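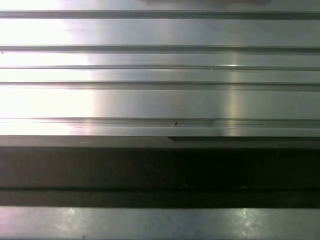
# Do guest spots do anything for the guest?

Project report, media and music module, second year
Nuwan Paul, Dagný Kragh, Asger Bergmann
Supervisor: Védís Gunnlaugsson

## Where the question came from

In May the band Bikeo played a late-evening set for the local channel at Inby, and halfway through they brought out the singer Esfahani for one song. The write-ups the next morning all said much the same: a star-making turn, the guest stole the night, expect to hear a lot more from her. Dagný was in the room and thought it was a decent song with the vocal mixed too low. Nuwan watched it at home and went to make toast during it. We wanted to know whether a guest spot like this does the guest any measurable good, or whether reviewers say so because it makes a good paragraph.

We should admit that we started out doubtful. Asger was the most doubtful and did most of the counting, so Nuwan checked his tables.

## What we did

We put a short questionnaire to people who had either been at the show or watched it on the channel. We got 269 usable replies. We also followed the public play counts on Odico, the streaming service Esfahani uses for most of her releases, for 12 days after the broadcast. Finally we read every review we could find and marked what each one claimed about the guest and what it gave as evidence.

The questionnaire asked people to name the guest without any help. Only after that did we give her name and ask whether they had looked for her music since. Our first draft had these the other way round, which would have handed everybody the answer. Védís caught it before it went out.
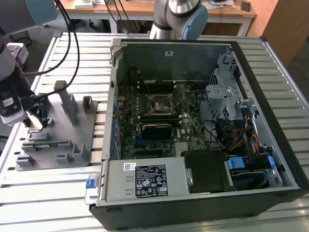 ## What we found

Of the 269, there were 72 who could name Esfahani unprompted. That is a bit over a quarter, and it sounds fairly good until you remember that the singer of Bikeo said her name twice, once before the song and once after it. Several more wrote things like "the woman in the green coat" or "someone's sister?" We didn't count those, although Dagný argued that remembering the coat is still remembering something. It may be. You can't type a coat into a search box and get her single.

The play counts were harder to read. There was a clear bump on the night itself and the following day. By day 3 it had mostly gone, and by the end of our period the daily figure was back where it had been before the show. Bikeo's own counts also rose, and theirs stayed up for longer. If anyone gained from the arrangement it looks like the hosts, who got a talking point, a second voice on the chorus and most of the headlines.

The reviews were the weakest part of the evidence. None of them quoted a figure of any kind. Two described the audience as "stunned", and one of those was plainly written from the broadcast, as it gets the stage layout wrong in the same way the camera angle does. We don't think the writers were dishonest. They had a deadline and a form to fill: opening number, costume, guest, closing number.

## Þórarinn's objection

Þórarinn Dalsgaard, who books acts at Inby and gave us a long and patient interview, thinks we measured the wrong thing. In his view plays in the first fortnight hardly matter. A guest spot is aimed at people like him, and what counts is whether the phone rings in the autumn. "I don't stream them first," he told us. "I see who can stand next to a loud band and not disappear."

It's a fair point and we can't answer it with our numbers. We would say two things back. One is that he is also selling guest spots to young performers, unpaid in this case, so he has a reason to think well of them. The other is that "wait until autumn" is difficult to test, because by then there will have been other shows, a new single and possibly a cleverer manager, and the guest spot will get credit for all of it.

## Problems with our own work

The replies lean heavily towards students, who had the link passed to them by other students. People who remembered the song may have been more willing to answer, which would make our 72 too generous. We looked at one show and one guest. We also have no comparable singer who stayed at home that night – we tried to find one and gave up after a week of disagreeing about what comparable meant.

Nuwan would like it recorded that he has since heard the song again and it is better than he thought. This made no difference to the tables.

If another group takes this on, ask the guest for her own booking records before the show and fix the follow-up date in writing. We asked Esfahani afterwards and she hadn't kept any.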